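Bench notebook, memory module insertion
Saturday, started 7 a.m.

Long entry, because the compliance search finally did what I hoped it would and I want it all down before I forget which run was which.

Where we were on the last page: position-only insertion with a taught approach. Fine when the module sits square in the fingers, hopeless when it's tilted. Walter had been arguing for vision from a second camera. I wanted to see how far we could get with the wrist force signal and the wrist camera we already have, and Edith backed me on trying it for one more week.

The idea, for Percy, who was away when we sketched it on the whiteboard: come down soft, make contact on purpose a little short of the slot, and use the way the force builds up to work out which way the board is leaning. Then tip the wrist to match and slide along the slot axis until one end drops. Once one end is in, rock the other end down. Desmond calls it the key-in-the-dark method and the name has stuck.

Setup this morning:
Arm in force mode, low stiffness across the slot, moderate along it, stiff about the wrist axis.
Fingertips as they were. I cleaned them with isopropyl and left the grip force alone.
Module held on its long edges, upright.
Test fixture clamped to the bench, dial-checked at both ends.
Logging at the full rate with the wrist video running alongside, so every contact event can be matched up to a picture.

First two hours went to the zero offset. The force reading drifts with wrist angle and I'd been taring it in the vertical pose, then tilting over to the working pose and wondering why the "contact" fired in mid-air. Tare it in the working pose! I've now moved the tare into the approach routine, right after the last waypoint and before the slow descent. Please don't move it back out. If you're re-teaching the approach, check that the arm has settled before the tare is called, or you get a bit of leftover swing baked into the zero.
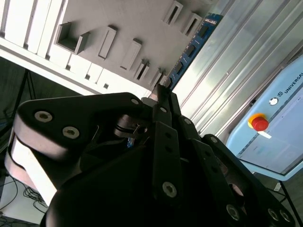
After that things got fun. I set the descent to stop at 2 newtons and ran a batch with the module deliberately gripped off-square, a bit worse each time. The force trace has a lovely shape to it. When one corner touches first, the torque about the wrist goes up well before the downward force does, and the sign of it tells you which corner. I'd expected to have to filter it to death and I didn't. A short moving average was enough. Edith came over to look at the plots and we both just stood there grinning at them.

The tilt correction is dead simple for now: take the torque at contact, multiply by a gain, rotate by that much, touch again. Repeat until the torque is inside a small band. I was worried it would hunt back and forth, and with the gain too high it does. Halving it fixed that and it usually settled in a couple of touches.

Results, before I get carried away. 70 attempts with the new routine, all from off-square grips. 17 failures. The old taught approach under the same conditions was bad enough that I gave up on it early to save the fixture, so I don't have a proper comparison yet and nobody should quote one. Rocío has asked for a fair baseline and she's right. That's first on the list for next week.

The failures are worth more than the successes at this stage, so I went through the video for every one of them. Most were the module slipping in the fingers during the rocking move. The tilt estimate was good, the first end went in, then the second push turned the board in the grip and the arm carried on as though it was still holding it straight. The remainder were false finds, where the leading corner caught on the lip of the fixture and the search took that for the slot. From the force trace alone those two look nearly identical at the moment of the catch. They only separate afterwards, in how much travel you get along the slot axis. So travel should be part of the test for "found it", and I've put a rough version of that on the branch called brimo. It hasn't been run on the arm yet.

Walter's point about vision looks better to me now than it did on Monday's whiteboard, I'll admit. The slip shows up plainly in the wrist video, with the board's edge swinging against the fingertip. A very basic edge-angle check between the first and second push would catch it, and we wouldn't need a second camera. He's keen to write it and I'm keen to let him.

Things to do:
Fair baseline with the taught approach, same grips, same order (me, with Rocío checking the protocol).
Run the travel test from the brimo branch, slowly, with a hand near the stop.
Edge-angle check on the wrist video (Walter).
Try the softer fingertip pads from the drawer labelled Tetance. Percy thinks they'll hold better in the rocking move, and I think they'll smear the torque signal. Would love to be wrong.
If the numbers hold up after all that, a long unattended run of 1000 insertions to see what wears out first. Desmond wants to log the module contacts before and after.

Loose note on settings: the damping value in the shared config is still the old one. I overrode it locally and forgot to say so until Edith's copy behaved differently from mine -- sorry, Edith. It's committed now, with a comment.

Packed up at 4. Arm parked, air off, logs copied to the group drive under győri. The plots are in the same folder, and the good ones start partway down, after the tare fix.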